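Kenuvby opens orders for Rundonari, a bin picking kit for the small and see-through parts the rest of us give up on

Estrella, 9 February 2024

Hi, I'm Lilla Vincze, I run product at Kenuvby, and I get to write this one myself because our press person is on leave and I have been pestering everybody about it for months. As of today you can order Rundonari, our bin picking kit for industrial robot arms. It's the thing we've been working on since we moved into the Estrella building, and I'm very happy (and a bit tired).

The short version: you bring the arm and the bin, we bring the software, the camera, a small computer to run it all and a gripper plate that takes most common suction and finger tools. You mount the camera, run the calibration from a tablet, and tell the system where the bin is. Then it starts picking whatever it can find in there, one piece at a time, and puts it where you want it. No CAD files of your parts needed. If you have them, great, we'll use them to place things more neatly, but plenty of the shops we talk to don't have drawings for half of what goes through their bins.

What I really want to talk about is clear plastic. If you've ever tried to get a robot to pick up transparent parts out of a shiny metal bin, you know what I mean. A depth camera looks at a clear part and sees the floor, or it sees a bright spot and decides there's a mountain there. We spent most of last year on exactly this — little clear pieces, faceted pieces, long ridged things that throw highlights everywhere — and we kept mixing them with bright toy blocks so we could compare the easy picks with the ugly ones on the same bin floor. 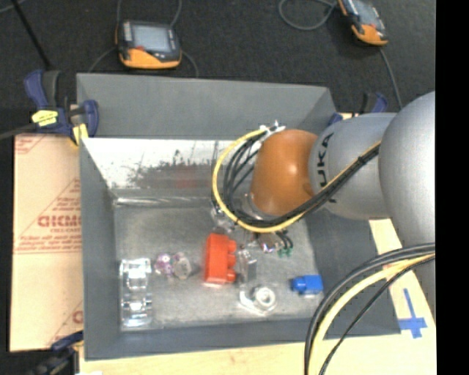 Rundonari works from several color exposures and treats depth as a hint. It also keeps track of how sure it is about each pick, and you can set how careful you want it to be. Turn that up and it'll leave a doubtful piece alone and come back to it later. Turn it down and it'll go for anything that looks like it has an edge. I like it fairly high myself, but our first customer, the sorting shop at Nasano, runs it lower than I would ever dare and they seem perfectly happy.

They got their kit last June, by the way, and they've been very patient with us. A lot of what's in the release version came straight from their floor: the big pause button on the tablet screen, the log that shows you the last 51 picks with a thumbnail for each, and the option to give the bin a gentle second look before calling it empty. (I argued against that last one. I was wrong, it's lovely.)

Now the practical stuff. The kit handles parts up to 2000 grams, depending on your arm and your tool. We ship ready-made setups for 13 robot models, and the full list is on our compatibility page. If yours isn't there, write to us anyway, as adding one is usually a matter of a few days. Cable routing is still on you, and please take your time with it! Leave enough slack for the wrist to turn all the way both ways, and clamp the bin down properly before you calibrate. A bin that shifts by a finger's width will spoil your afternoon.

What it doesn't do yet: bags, anything floppy, and parts that are tangled together. We're working on bags. Tangled parts I'm not making promises about.

Orders placed now go out in the sequence they come in. Training is included, either at our place in Estrella or over video, and software updates are free for the first two years. If you'd like to see it run before you decide, send us a box of your own parts and we'll put them through the demo cell while you watch on a call. Send the awkward ones, please. We have enough easy parts.

Press contact and demo bookings: Lilla Vincze, Kenuvby, Estrella office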